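Clomwood Packing List
Subject: Re: Organizer bags for the craft swap
From: Filippos Moschos

Annelore Hamann wrote:
> Has anyone found a bag that works for fabric AND small stuff? Mine is
> one big black hole. I have 62 fat quarters to bring in November and
> I'd like to find the scissors before the swap is over. Mesh or no
> mesh? Edeltraud says mesh snags on everything.
>
> Annelore

Annelore, mesh! A hundred times mesh! I switched last winter and I'm still a little giddy about it.

Edeltraud is right that the cheap stretchy kind catches on pins (I lost a good cardigan button to one), but a tighter mesh with small holes has been fine for me, as long as the pins live in a tin. The joy of it is that you can see a bit of color through the pocket and go straight to it - no more emptying the whole bag onto the floor of the hall while Helmut waits for the table.

My system, such as it is: folded cottons standing on edge inside, anything soft and squashable on top, and only flat things in the mesh. Patterned fabric goes next to plain so I can tell the stacks apart. Look for handles that are sewn on as a flat strap. The round cord ones dig into your hand by the time you get to the second flight of stairs. 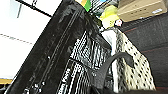 And do get one with piping along the seams if you can, because it helps the sides stand up while you load. I was doubtful about black, as it shows every bit of lint, but a damp cloth takes care of that and I've stopped minding.

Wakana, are you still bringing the polka dot remnants? I'd happily trade my green corduroy for a yard or two. I can be there by 9 to help set up, and I'll have a spare bag along if Annelore wants to try loading one.

Filippos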